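Posted 2024-08-14. Open until all places are filled.

# Wear-trial participants wanted: Notside mid-rise trouser, fit and durability study

Baltex is recruiting 57 people to wear and wash a set of test trousers over a period of ten weeks. The trial is run from our pattern and testing department in Plidimstead. It covers the fit block, the waistband construction and the fabric of the Notside trouser, the first block we have drafted from scratch for the line instead of adapting from an older one. Payment is $425 per participant, in two parts (see "Payment").

The trial is not a modeling job. No photographs of participants will be used in advertising, and no experience in clothing or fashion is needed. You do need to be willing to keep a written log and to wash garments as instructed.

## Background

The Notside trouser was first cut in May as a straight-leg, mid-rise style in a cotton twill with a small percentage of elastane. Samples were fitted on a stand and on two fit models. Both methods tell us how a garment looks on a body standing still. They tell us little about how the seat behaves after six hours in a chair, whether the waistband rolls when the wearer drives, or how far the knee bags out between washes.

Our main question is the back rise. The first block had a short back rise and a steep seat angle, which gave a clean line in standing and pulled down badly in sitting. The second block has a longer back rise and a flatter seat angle. It sits better, but some fabric collects under the seat when the wearer stands up again. We want to know which fault people mind more, and in what sizes.

The second question is the waistband. Two constructions are being tested:

- **Straight band.** Cut on the lengthwise grain in one piece, fused, with a center back seam only in the larger sizes.
- **Contoured band.** Cut in shaped sections with a side seam, fused on the outer layer only, with a stay tape stitched along the top edge.

The third question is recovery of the fabric. We have laboratory figures for stretch and growth, taken on flat specimens. We do not have figures for made-up garments in ordinary use.

## Who can apply

We are looking for adults of any gender who meet all of the following:

1. Natural waist and hip measurements that fall inside the trial size range. The range is listed on the application form. If you are between sizes, apply anyway and note it.
2. Able to attend three appointments in Plidimstead (first, middle and last).
3. Wear trousers on most days, for work or otherwise.
4. Have access to a washing machine with a warm cycle. A dryer is not required. If you have one, you may be placed in the tumble-dry group.
5. Do not expect a large change in weight during the trial period.

We would particularly like to hear from people at the two ends of the size range, and from people whose hip measurement is large or small in relation to their waist. The middle sizes always fill first. Once a size is full, further applicants in that size go on a reserve list.

Current employees of Baltex, and people who live with them, cannot take part. If you took part in the earlier shirt collar trial you may apply again.

## What you receive

Each participant gets five pairs of trousers in one size. They differ in block, waistband and finish, and are marked with a code on the inside of the left pocket bag. You will not be told which code is which until the trial ends. Please don't try to work it out by unpicking anything. We had this once on the collar trial and the data from that garment could not be used.

The trousers are plain. Color will be navy or stone, assigned by us. Hems are finished to your inside leg at the first appointment and should not be altered after that.

## What you do

**First appointment (90 minutes).** Eighteen body measurements are taken by hand with a tape, over close-fitting clothing. You try on each pair and answer a short set of questions standing, sitting and after walking up and down one flight of stairs. Hem length is marked. The trousers are posted to you when the hems are done.

**Wear period one (five weeks).** You wear one pair on each wear day, in the order printed on your log sheet. A wear day is at least six hours. There are four wear days a week, and you choose which days they are. At the end of each wear day you fill in one line of the log:

- pair code
- hours worn, and how many of them were spent sitting
- whether the waistband rolled, gaped or dug in, and where
- whether you pulled the trousers up, and how often (never, once or twice, often)
- any seam or fabric fault

Each pair is washed after every second wear. Turn inside out, zip closed, warm cycle, no softener. Line dry or tumble dry according to your group. Do not iron the waistband. Ironing the legs is allowed, but please record it — we need to be able to separate press marks from wear shine.

**Middle appointment (45 minutes).** Bring all five pairs, washed and dry. The garments are measured flat at waist, hip, thigh, knee and hem. You are measured again at waist and hip only.

**Wear period two (five weeks).** As before, with the wear order changed.

**Last appointment (60 minutes).** Bring all five pairs, unwashed from the last wear. Final garment measurements are taken, followed by a short interview. You rank the pairs from most to least acceptable. We keep two of the pairs for cutting up and seam testing. The other three are yours.

## Notes on fit preference

Applicants often ask whether they should wear trousers the way they usually do or the way the pattern intends. Wear them the way you usually do. If you wear your waistband two inches below the natural waist, that is useful to us, provided it goes on the form. A large share of the complaints we get about mid-rise styles come from customers wearing them as low-rise styles, a habit many of them formed in their teens and have kept through several changes of fashion.

The same applies to belts. If you wear one, wear one. Record it. Do not use the same belt loop as an anchor for keys or a badge reel; this puts a point load on the band that we are not testing for and that will show up as a loop failure.

Pocket contents should be ordinary. A phone in the back pocket is fine if that is where yours goes.

## Payment

The total is $425. Of this, $150 is paid after the middle appointment and $275 after the last. Payment is by bank transfer within ten working days. Participants who leave before the middle appointment are not paid but may keep one pair. Participants who leave after it keep the first payment and return the rest of the garments in the envelope supplied.

Travel to appointments is not paid separately. Parking at the building is free.

A missed log line does not affect payment. More than eight missed lines and we will call you to ask whether you want to carry on.

## Data

Body measurements are stored under your participant number. The list linking numbers to names is kept by the trial lead and destroyed when final payments have been made. Measurements may be used in later work on Baltex blocks. They are not sold or passed to other firms. If you withdraw, you can ask for your measurements to be deleted, and this will be done the same week.

## Location

All appointments are in Room 710 of the Baltex building in Plidimstead, on the seventh floor. The elevator is on the Sales side of the ground floor, past the showroom. Sign in at the front desk and ask for the wear trial, as Sales has its own visitors and its own badges. There is a changing room with a door that locks, and a second person can come in with you if you prefer. 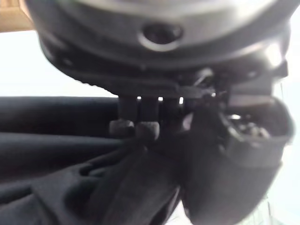
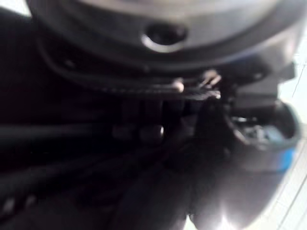
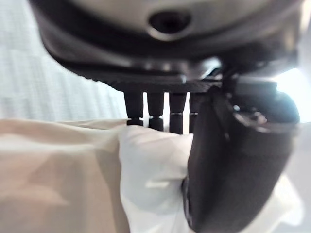
Appointments run from 8 a.m. to 7 p.m. on weekdays, with a limited number on Saturday mornings. Wear or bring close-fitting shorts or leggings and the shoes you wear most. Please avoid thick tights under the shorts; they add to the thigh measurement and we will have to ask you to take them off.

## How to apply

Fill in the application form on the Baltex website under "Trials." The form asks for:

- height, waist, hip and inside leg, in inches or centimeters
- the size and style of the trousers you wear most often at present
- days and times you could attend
- washing machine and dryer access
- any skin reaction to elastane, metal zippers or fusible adhesives

Measure the waist at its narrowest point and the hip at its fullest, with the tape level and not pulled tight. If you have no tape, use a piece of string and a ruler. Self-taken measurements are used for sorting applicants only. If your size changes when we measure you, and the new size still has places, you stay in the trial.

Applications are read in the order they arrive, within size. You will get a reply either way. Questions about the method, the log sheet or the garments can be sent to Ferdinand Hubmann, trial lead, through the contact box on the same page. Please put "Notside trial" in the subject line. Questions about buying the trousers should go to Sales, who will be able to answer them once the style has a release date.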